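Trita Withdraws Editorial on Tendine Council and Will Mark Opinion Texts More Clearly

Local media | Dec 23, 2025

The daily newspaper Trita has withdrawn an editorial in which it accused the opposition on the Tendine town council of blocking the new budget. The newspaper said in a note to its readers that the text contained a wrong statement on an important point, and that a correction of one sentence would not be enough.

The editorial was published without a signature, as is the custom at Trita. It said that opposition members had left the meeting hall before the vote and in this way had made the vote impossible. According to the official minutes of the council, the members stayed in the hall. The vote was moved to the next meeting at the request of the council's own finance office, which had found an error in the table for road repairs.

The minutes were open to the public when the editorial was printed. They are four pages long, and the request of the finance office is on the first of them.

In its note, Trita said that the writer of the editorial had used a summary that came from the press office of the council majority. The summary was sent to all newsrooms in the area on the evening of the meeting. It said that the vote "could not be held after the opposition's exit." The newspaper now says that this sentence can be read in more than one way, and that its staff did not call any member of the opposition to ask which way was right.

The press office does not agree that the summary was misleading. In a written answer it said that the word "exit" meant the end of the opposition's participation in the debate, and that several members did go out to the corridor during a break. It added that it is not responsible for how newspapers use its texts. It has not changed the summary on its web page.

The opposition group asked for a correction on the same day the editorial appeared. At first Trita placed a short line under the web version, saying that "some members dispute this account." The group was not satisfied with this line. It answered that the minutes were not a matter of dispute, and that a reader of the line would think there were two versions of the event with equal weight.

After this, the matter became much bigger than the budget. The second newspaper in the area, which belongs to the Nikolovski publishing house, printed a commentary with the title "Whose Voice Is This?" It compared the Trita editorial with the summary from the press office and showed that one full paragraph was almost the same in both. The commentary had its own weak point. It said that Trita receives more money for public notices than any other newspaper in the district, but it did not mention that the Nikolovski newspaper has applied for the same contract. A sentence about the application was added later.

Readers of both newspapers wrote letters. An open letter asking Trita for signed editorials received 500 signatures, many of them from Dametow, where the newspaper is printed and where it has most of its subscribers. The letter did not ask that anyone be dismissed. It asked for the name of a responsible person under each opinion text, and for a separate page where all corrections can be found in one place.

Trita has accepted the second request and part of the first. Editorials will still be published in the name of the newspaper, but each one will carry the line "Opinion of the editors" above the headline, in the same size of letters as the date. Until now this line stood at the bottom of the column, and on mobile phones it was not shown at all. Texts by outside writers will be signed in every case. If an outside writer holds a public position, or has held one in the past four years, this will be stated under the signature.

The corrections page will open in February. Trita said it will move its old corrections there too, going back as far as its archive allows, and that each entry will say what was wrong, what is right and when the change was made. A corrected article will have a link to its entry. Small mistakes in spelling will be changed without notice, as before.

The newspaper will also stop using texts from press offices as the only source for a statement about what another party did. This rule already exists for news reports. It was not written down for editorials, and people who worked at the newspaper in earlier years say that the opinion page was always treated as a different house with its own keys.

Some readers think the changes are too small. Under the note on the Trita web page, one of them wrote that a label does not help if the text below it is wrong. Another wrote that the newspaper had moved very fast to accuse and very slowly to take back. There were also readers who defended the editorial. In their opinion the main point, that the budget is late and that the town is losing time because of it, remains true whoever was in the hall.

The budget itself has received less attention than the quarrel about it. The corrected table for road repairs has been sent to all council members. It raises the amount for the road between Tendine and Dametow by 20 percent and lowers the reserve by the same sum of money. Both sides have said that they can accept the new table. They still disagree about the fee for parking near the market, which the majority wants to raise and the opposition wants to leave as it is for one more year.

The council will take the budget up again at its first meeting in the new year. The meeting will be open to the public, and the hall has 50 seats for visitors. For the first time, the draft minutes will be put on the town's web page on the morning after the meeting. Until now the public had to wait until the minutes were approved, except in cases where a member asked for them to be released earlier, as happened this time.

The Nikolovski publishing house has not said if it will change its own rules for opinion texts. Its newspaper signs most commentaries, but it also has a daily column of short remarks that is written by several people and carries no name. A reply from its office said that readers know the column well and understand its tone.

The withdrawn editorial is no longer on the opinion page of Trita. Its web address now leads to the note, and the full original text can be opened from there. The newspaper said it kept the text available so that readers can compare it with the minutes themselves. 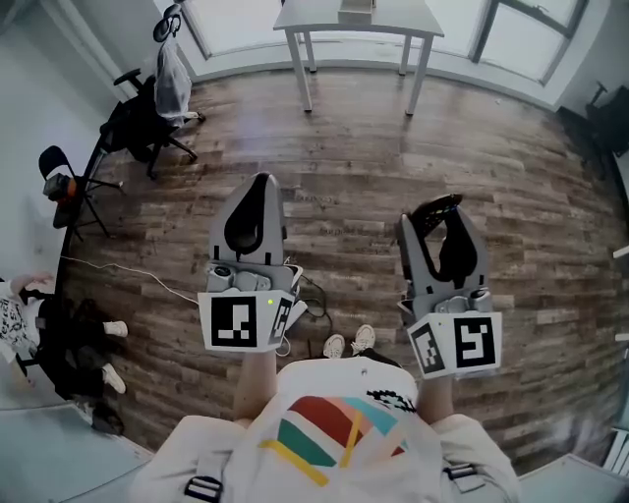

More in Local Media

Nikolovski newspaper changes delivery times in Dametow

Tendine council to publish draft minutes the next morning

Letters: what readers expect from an opinion page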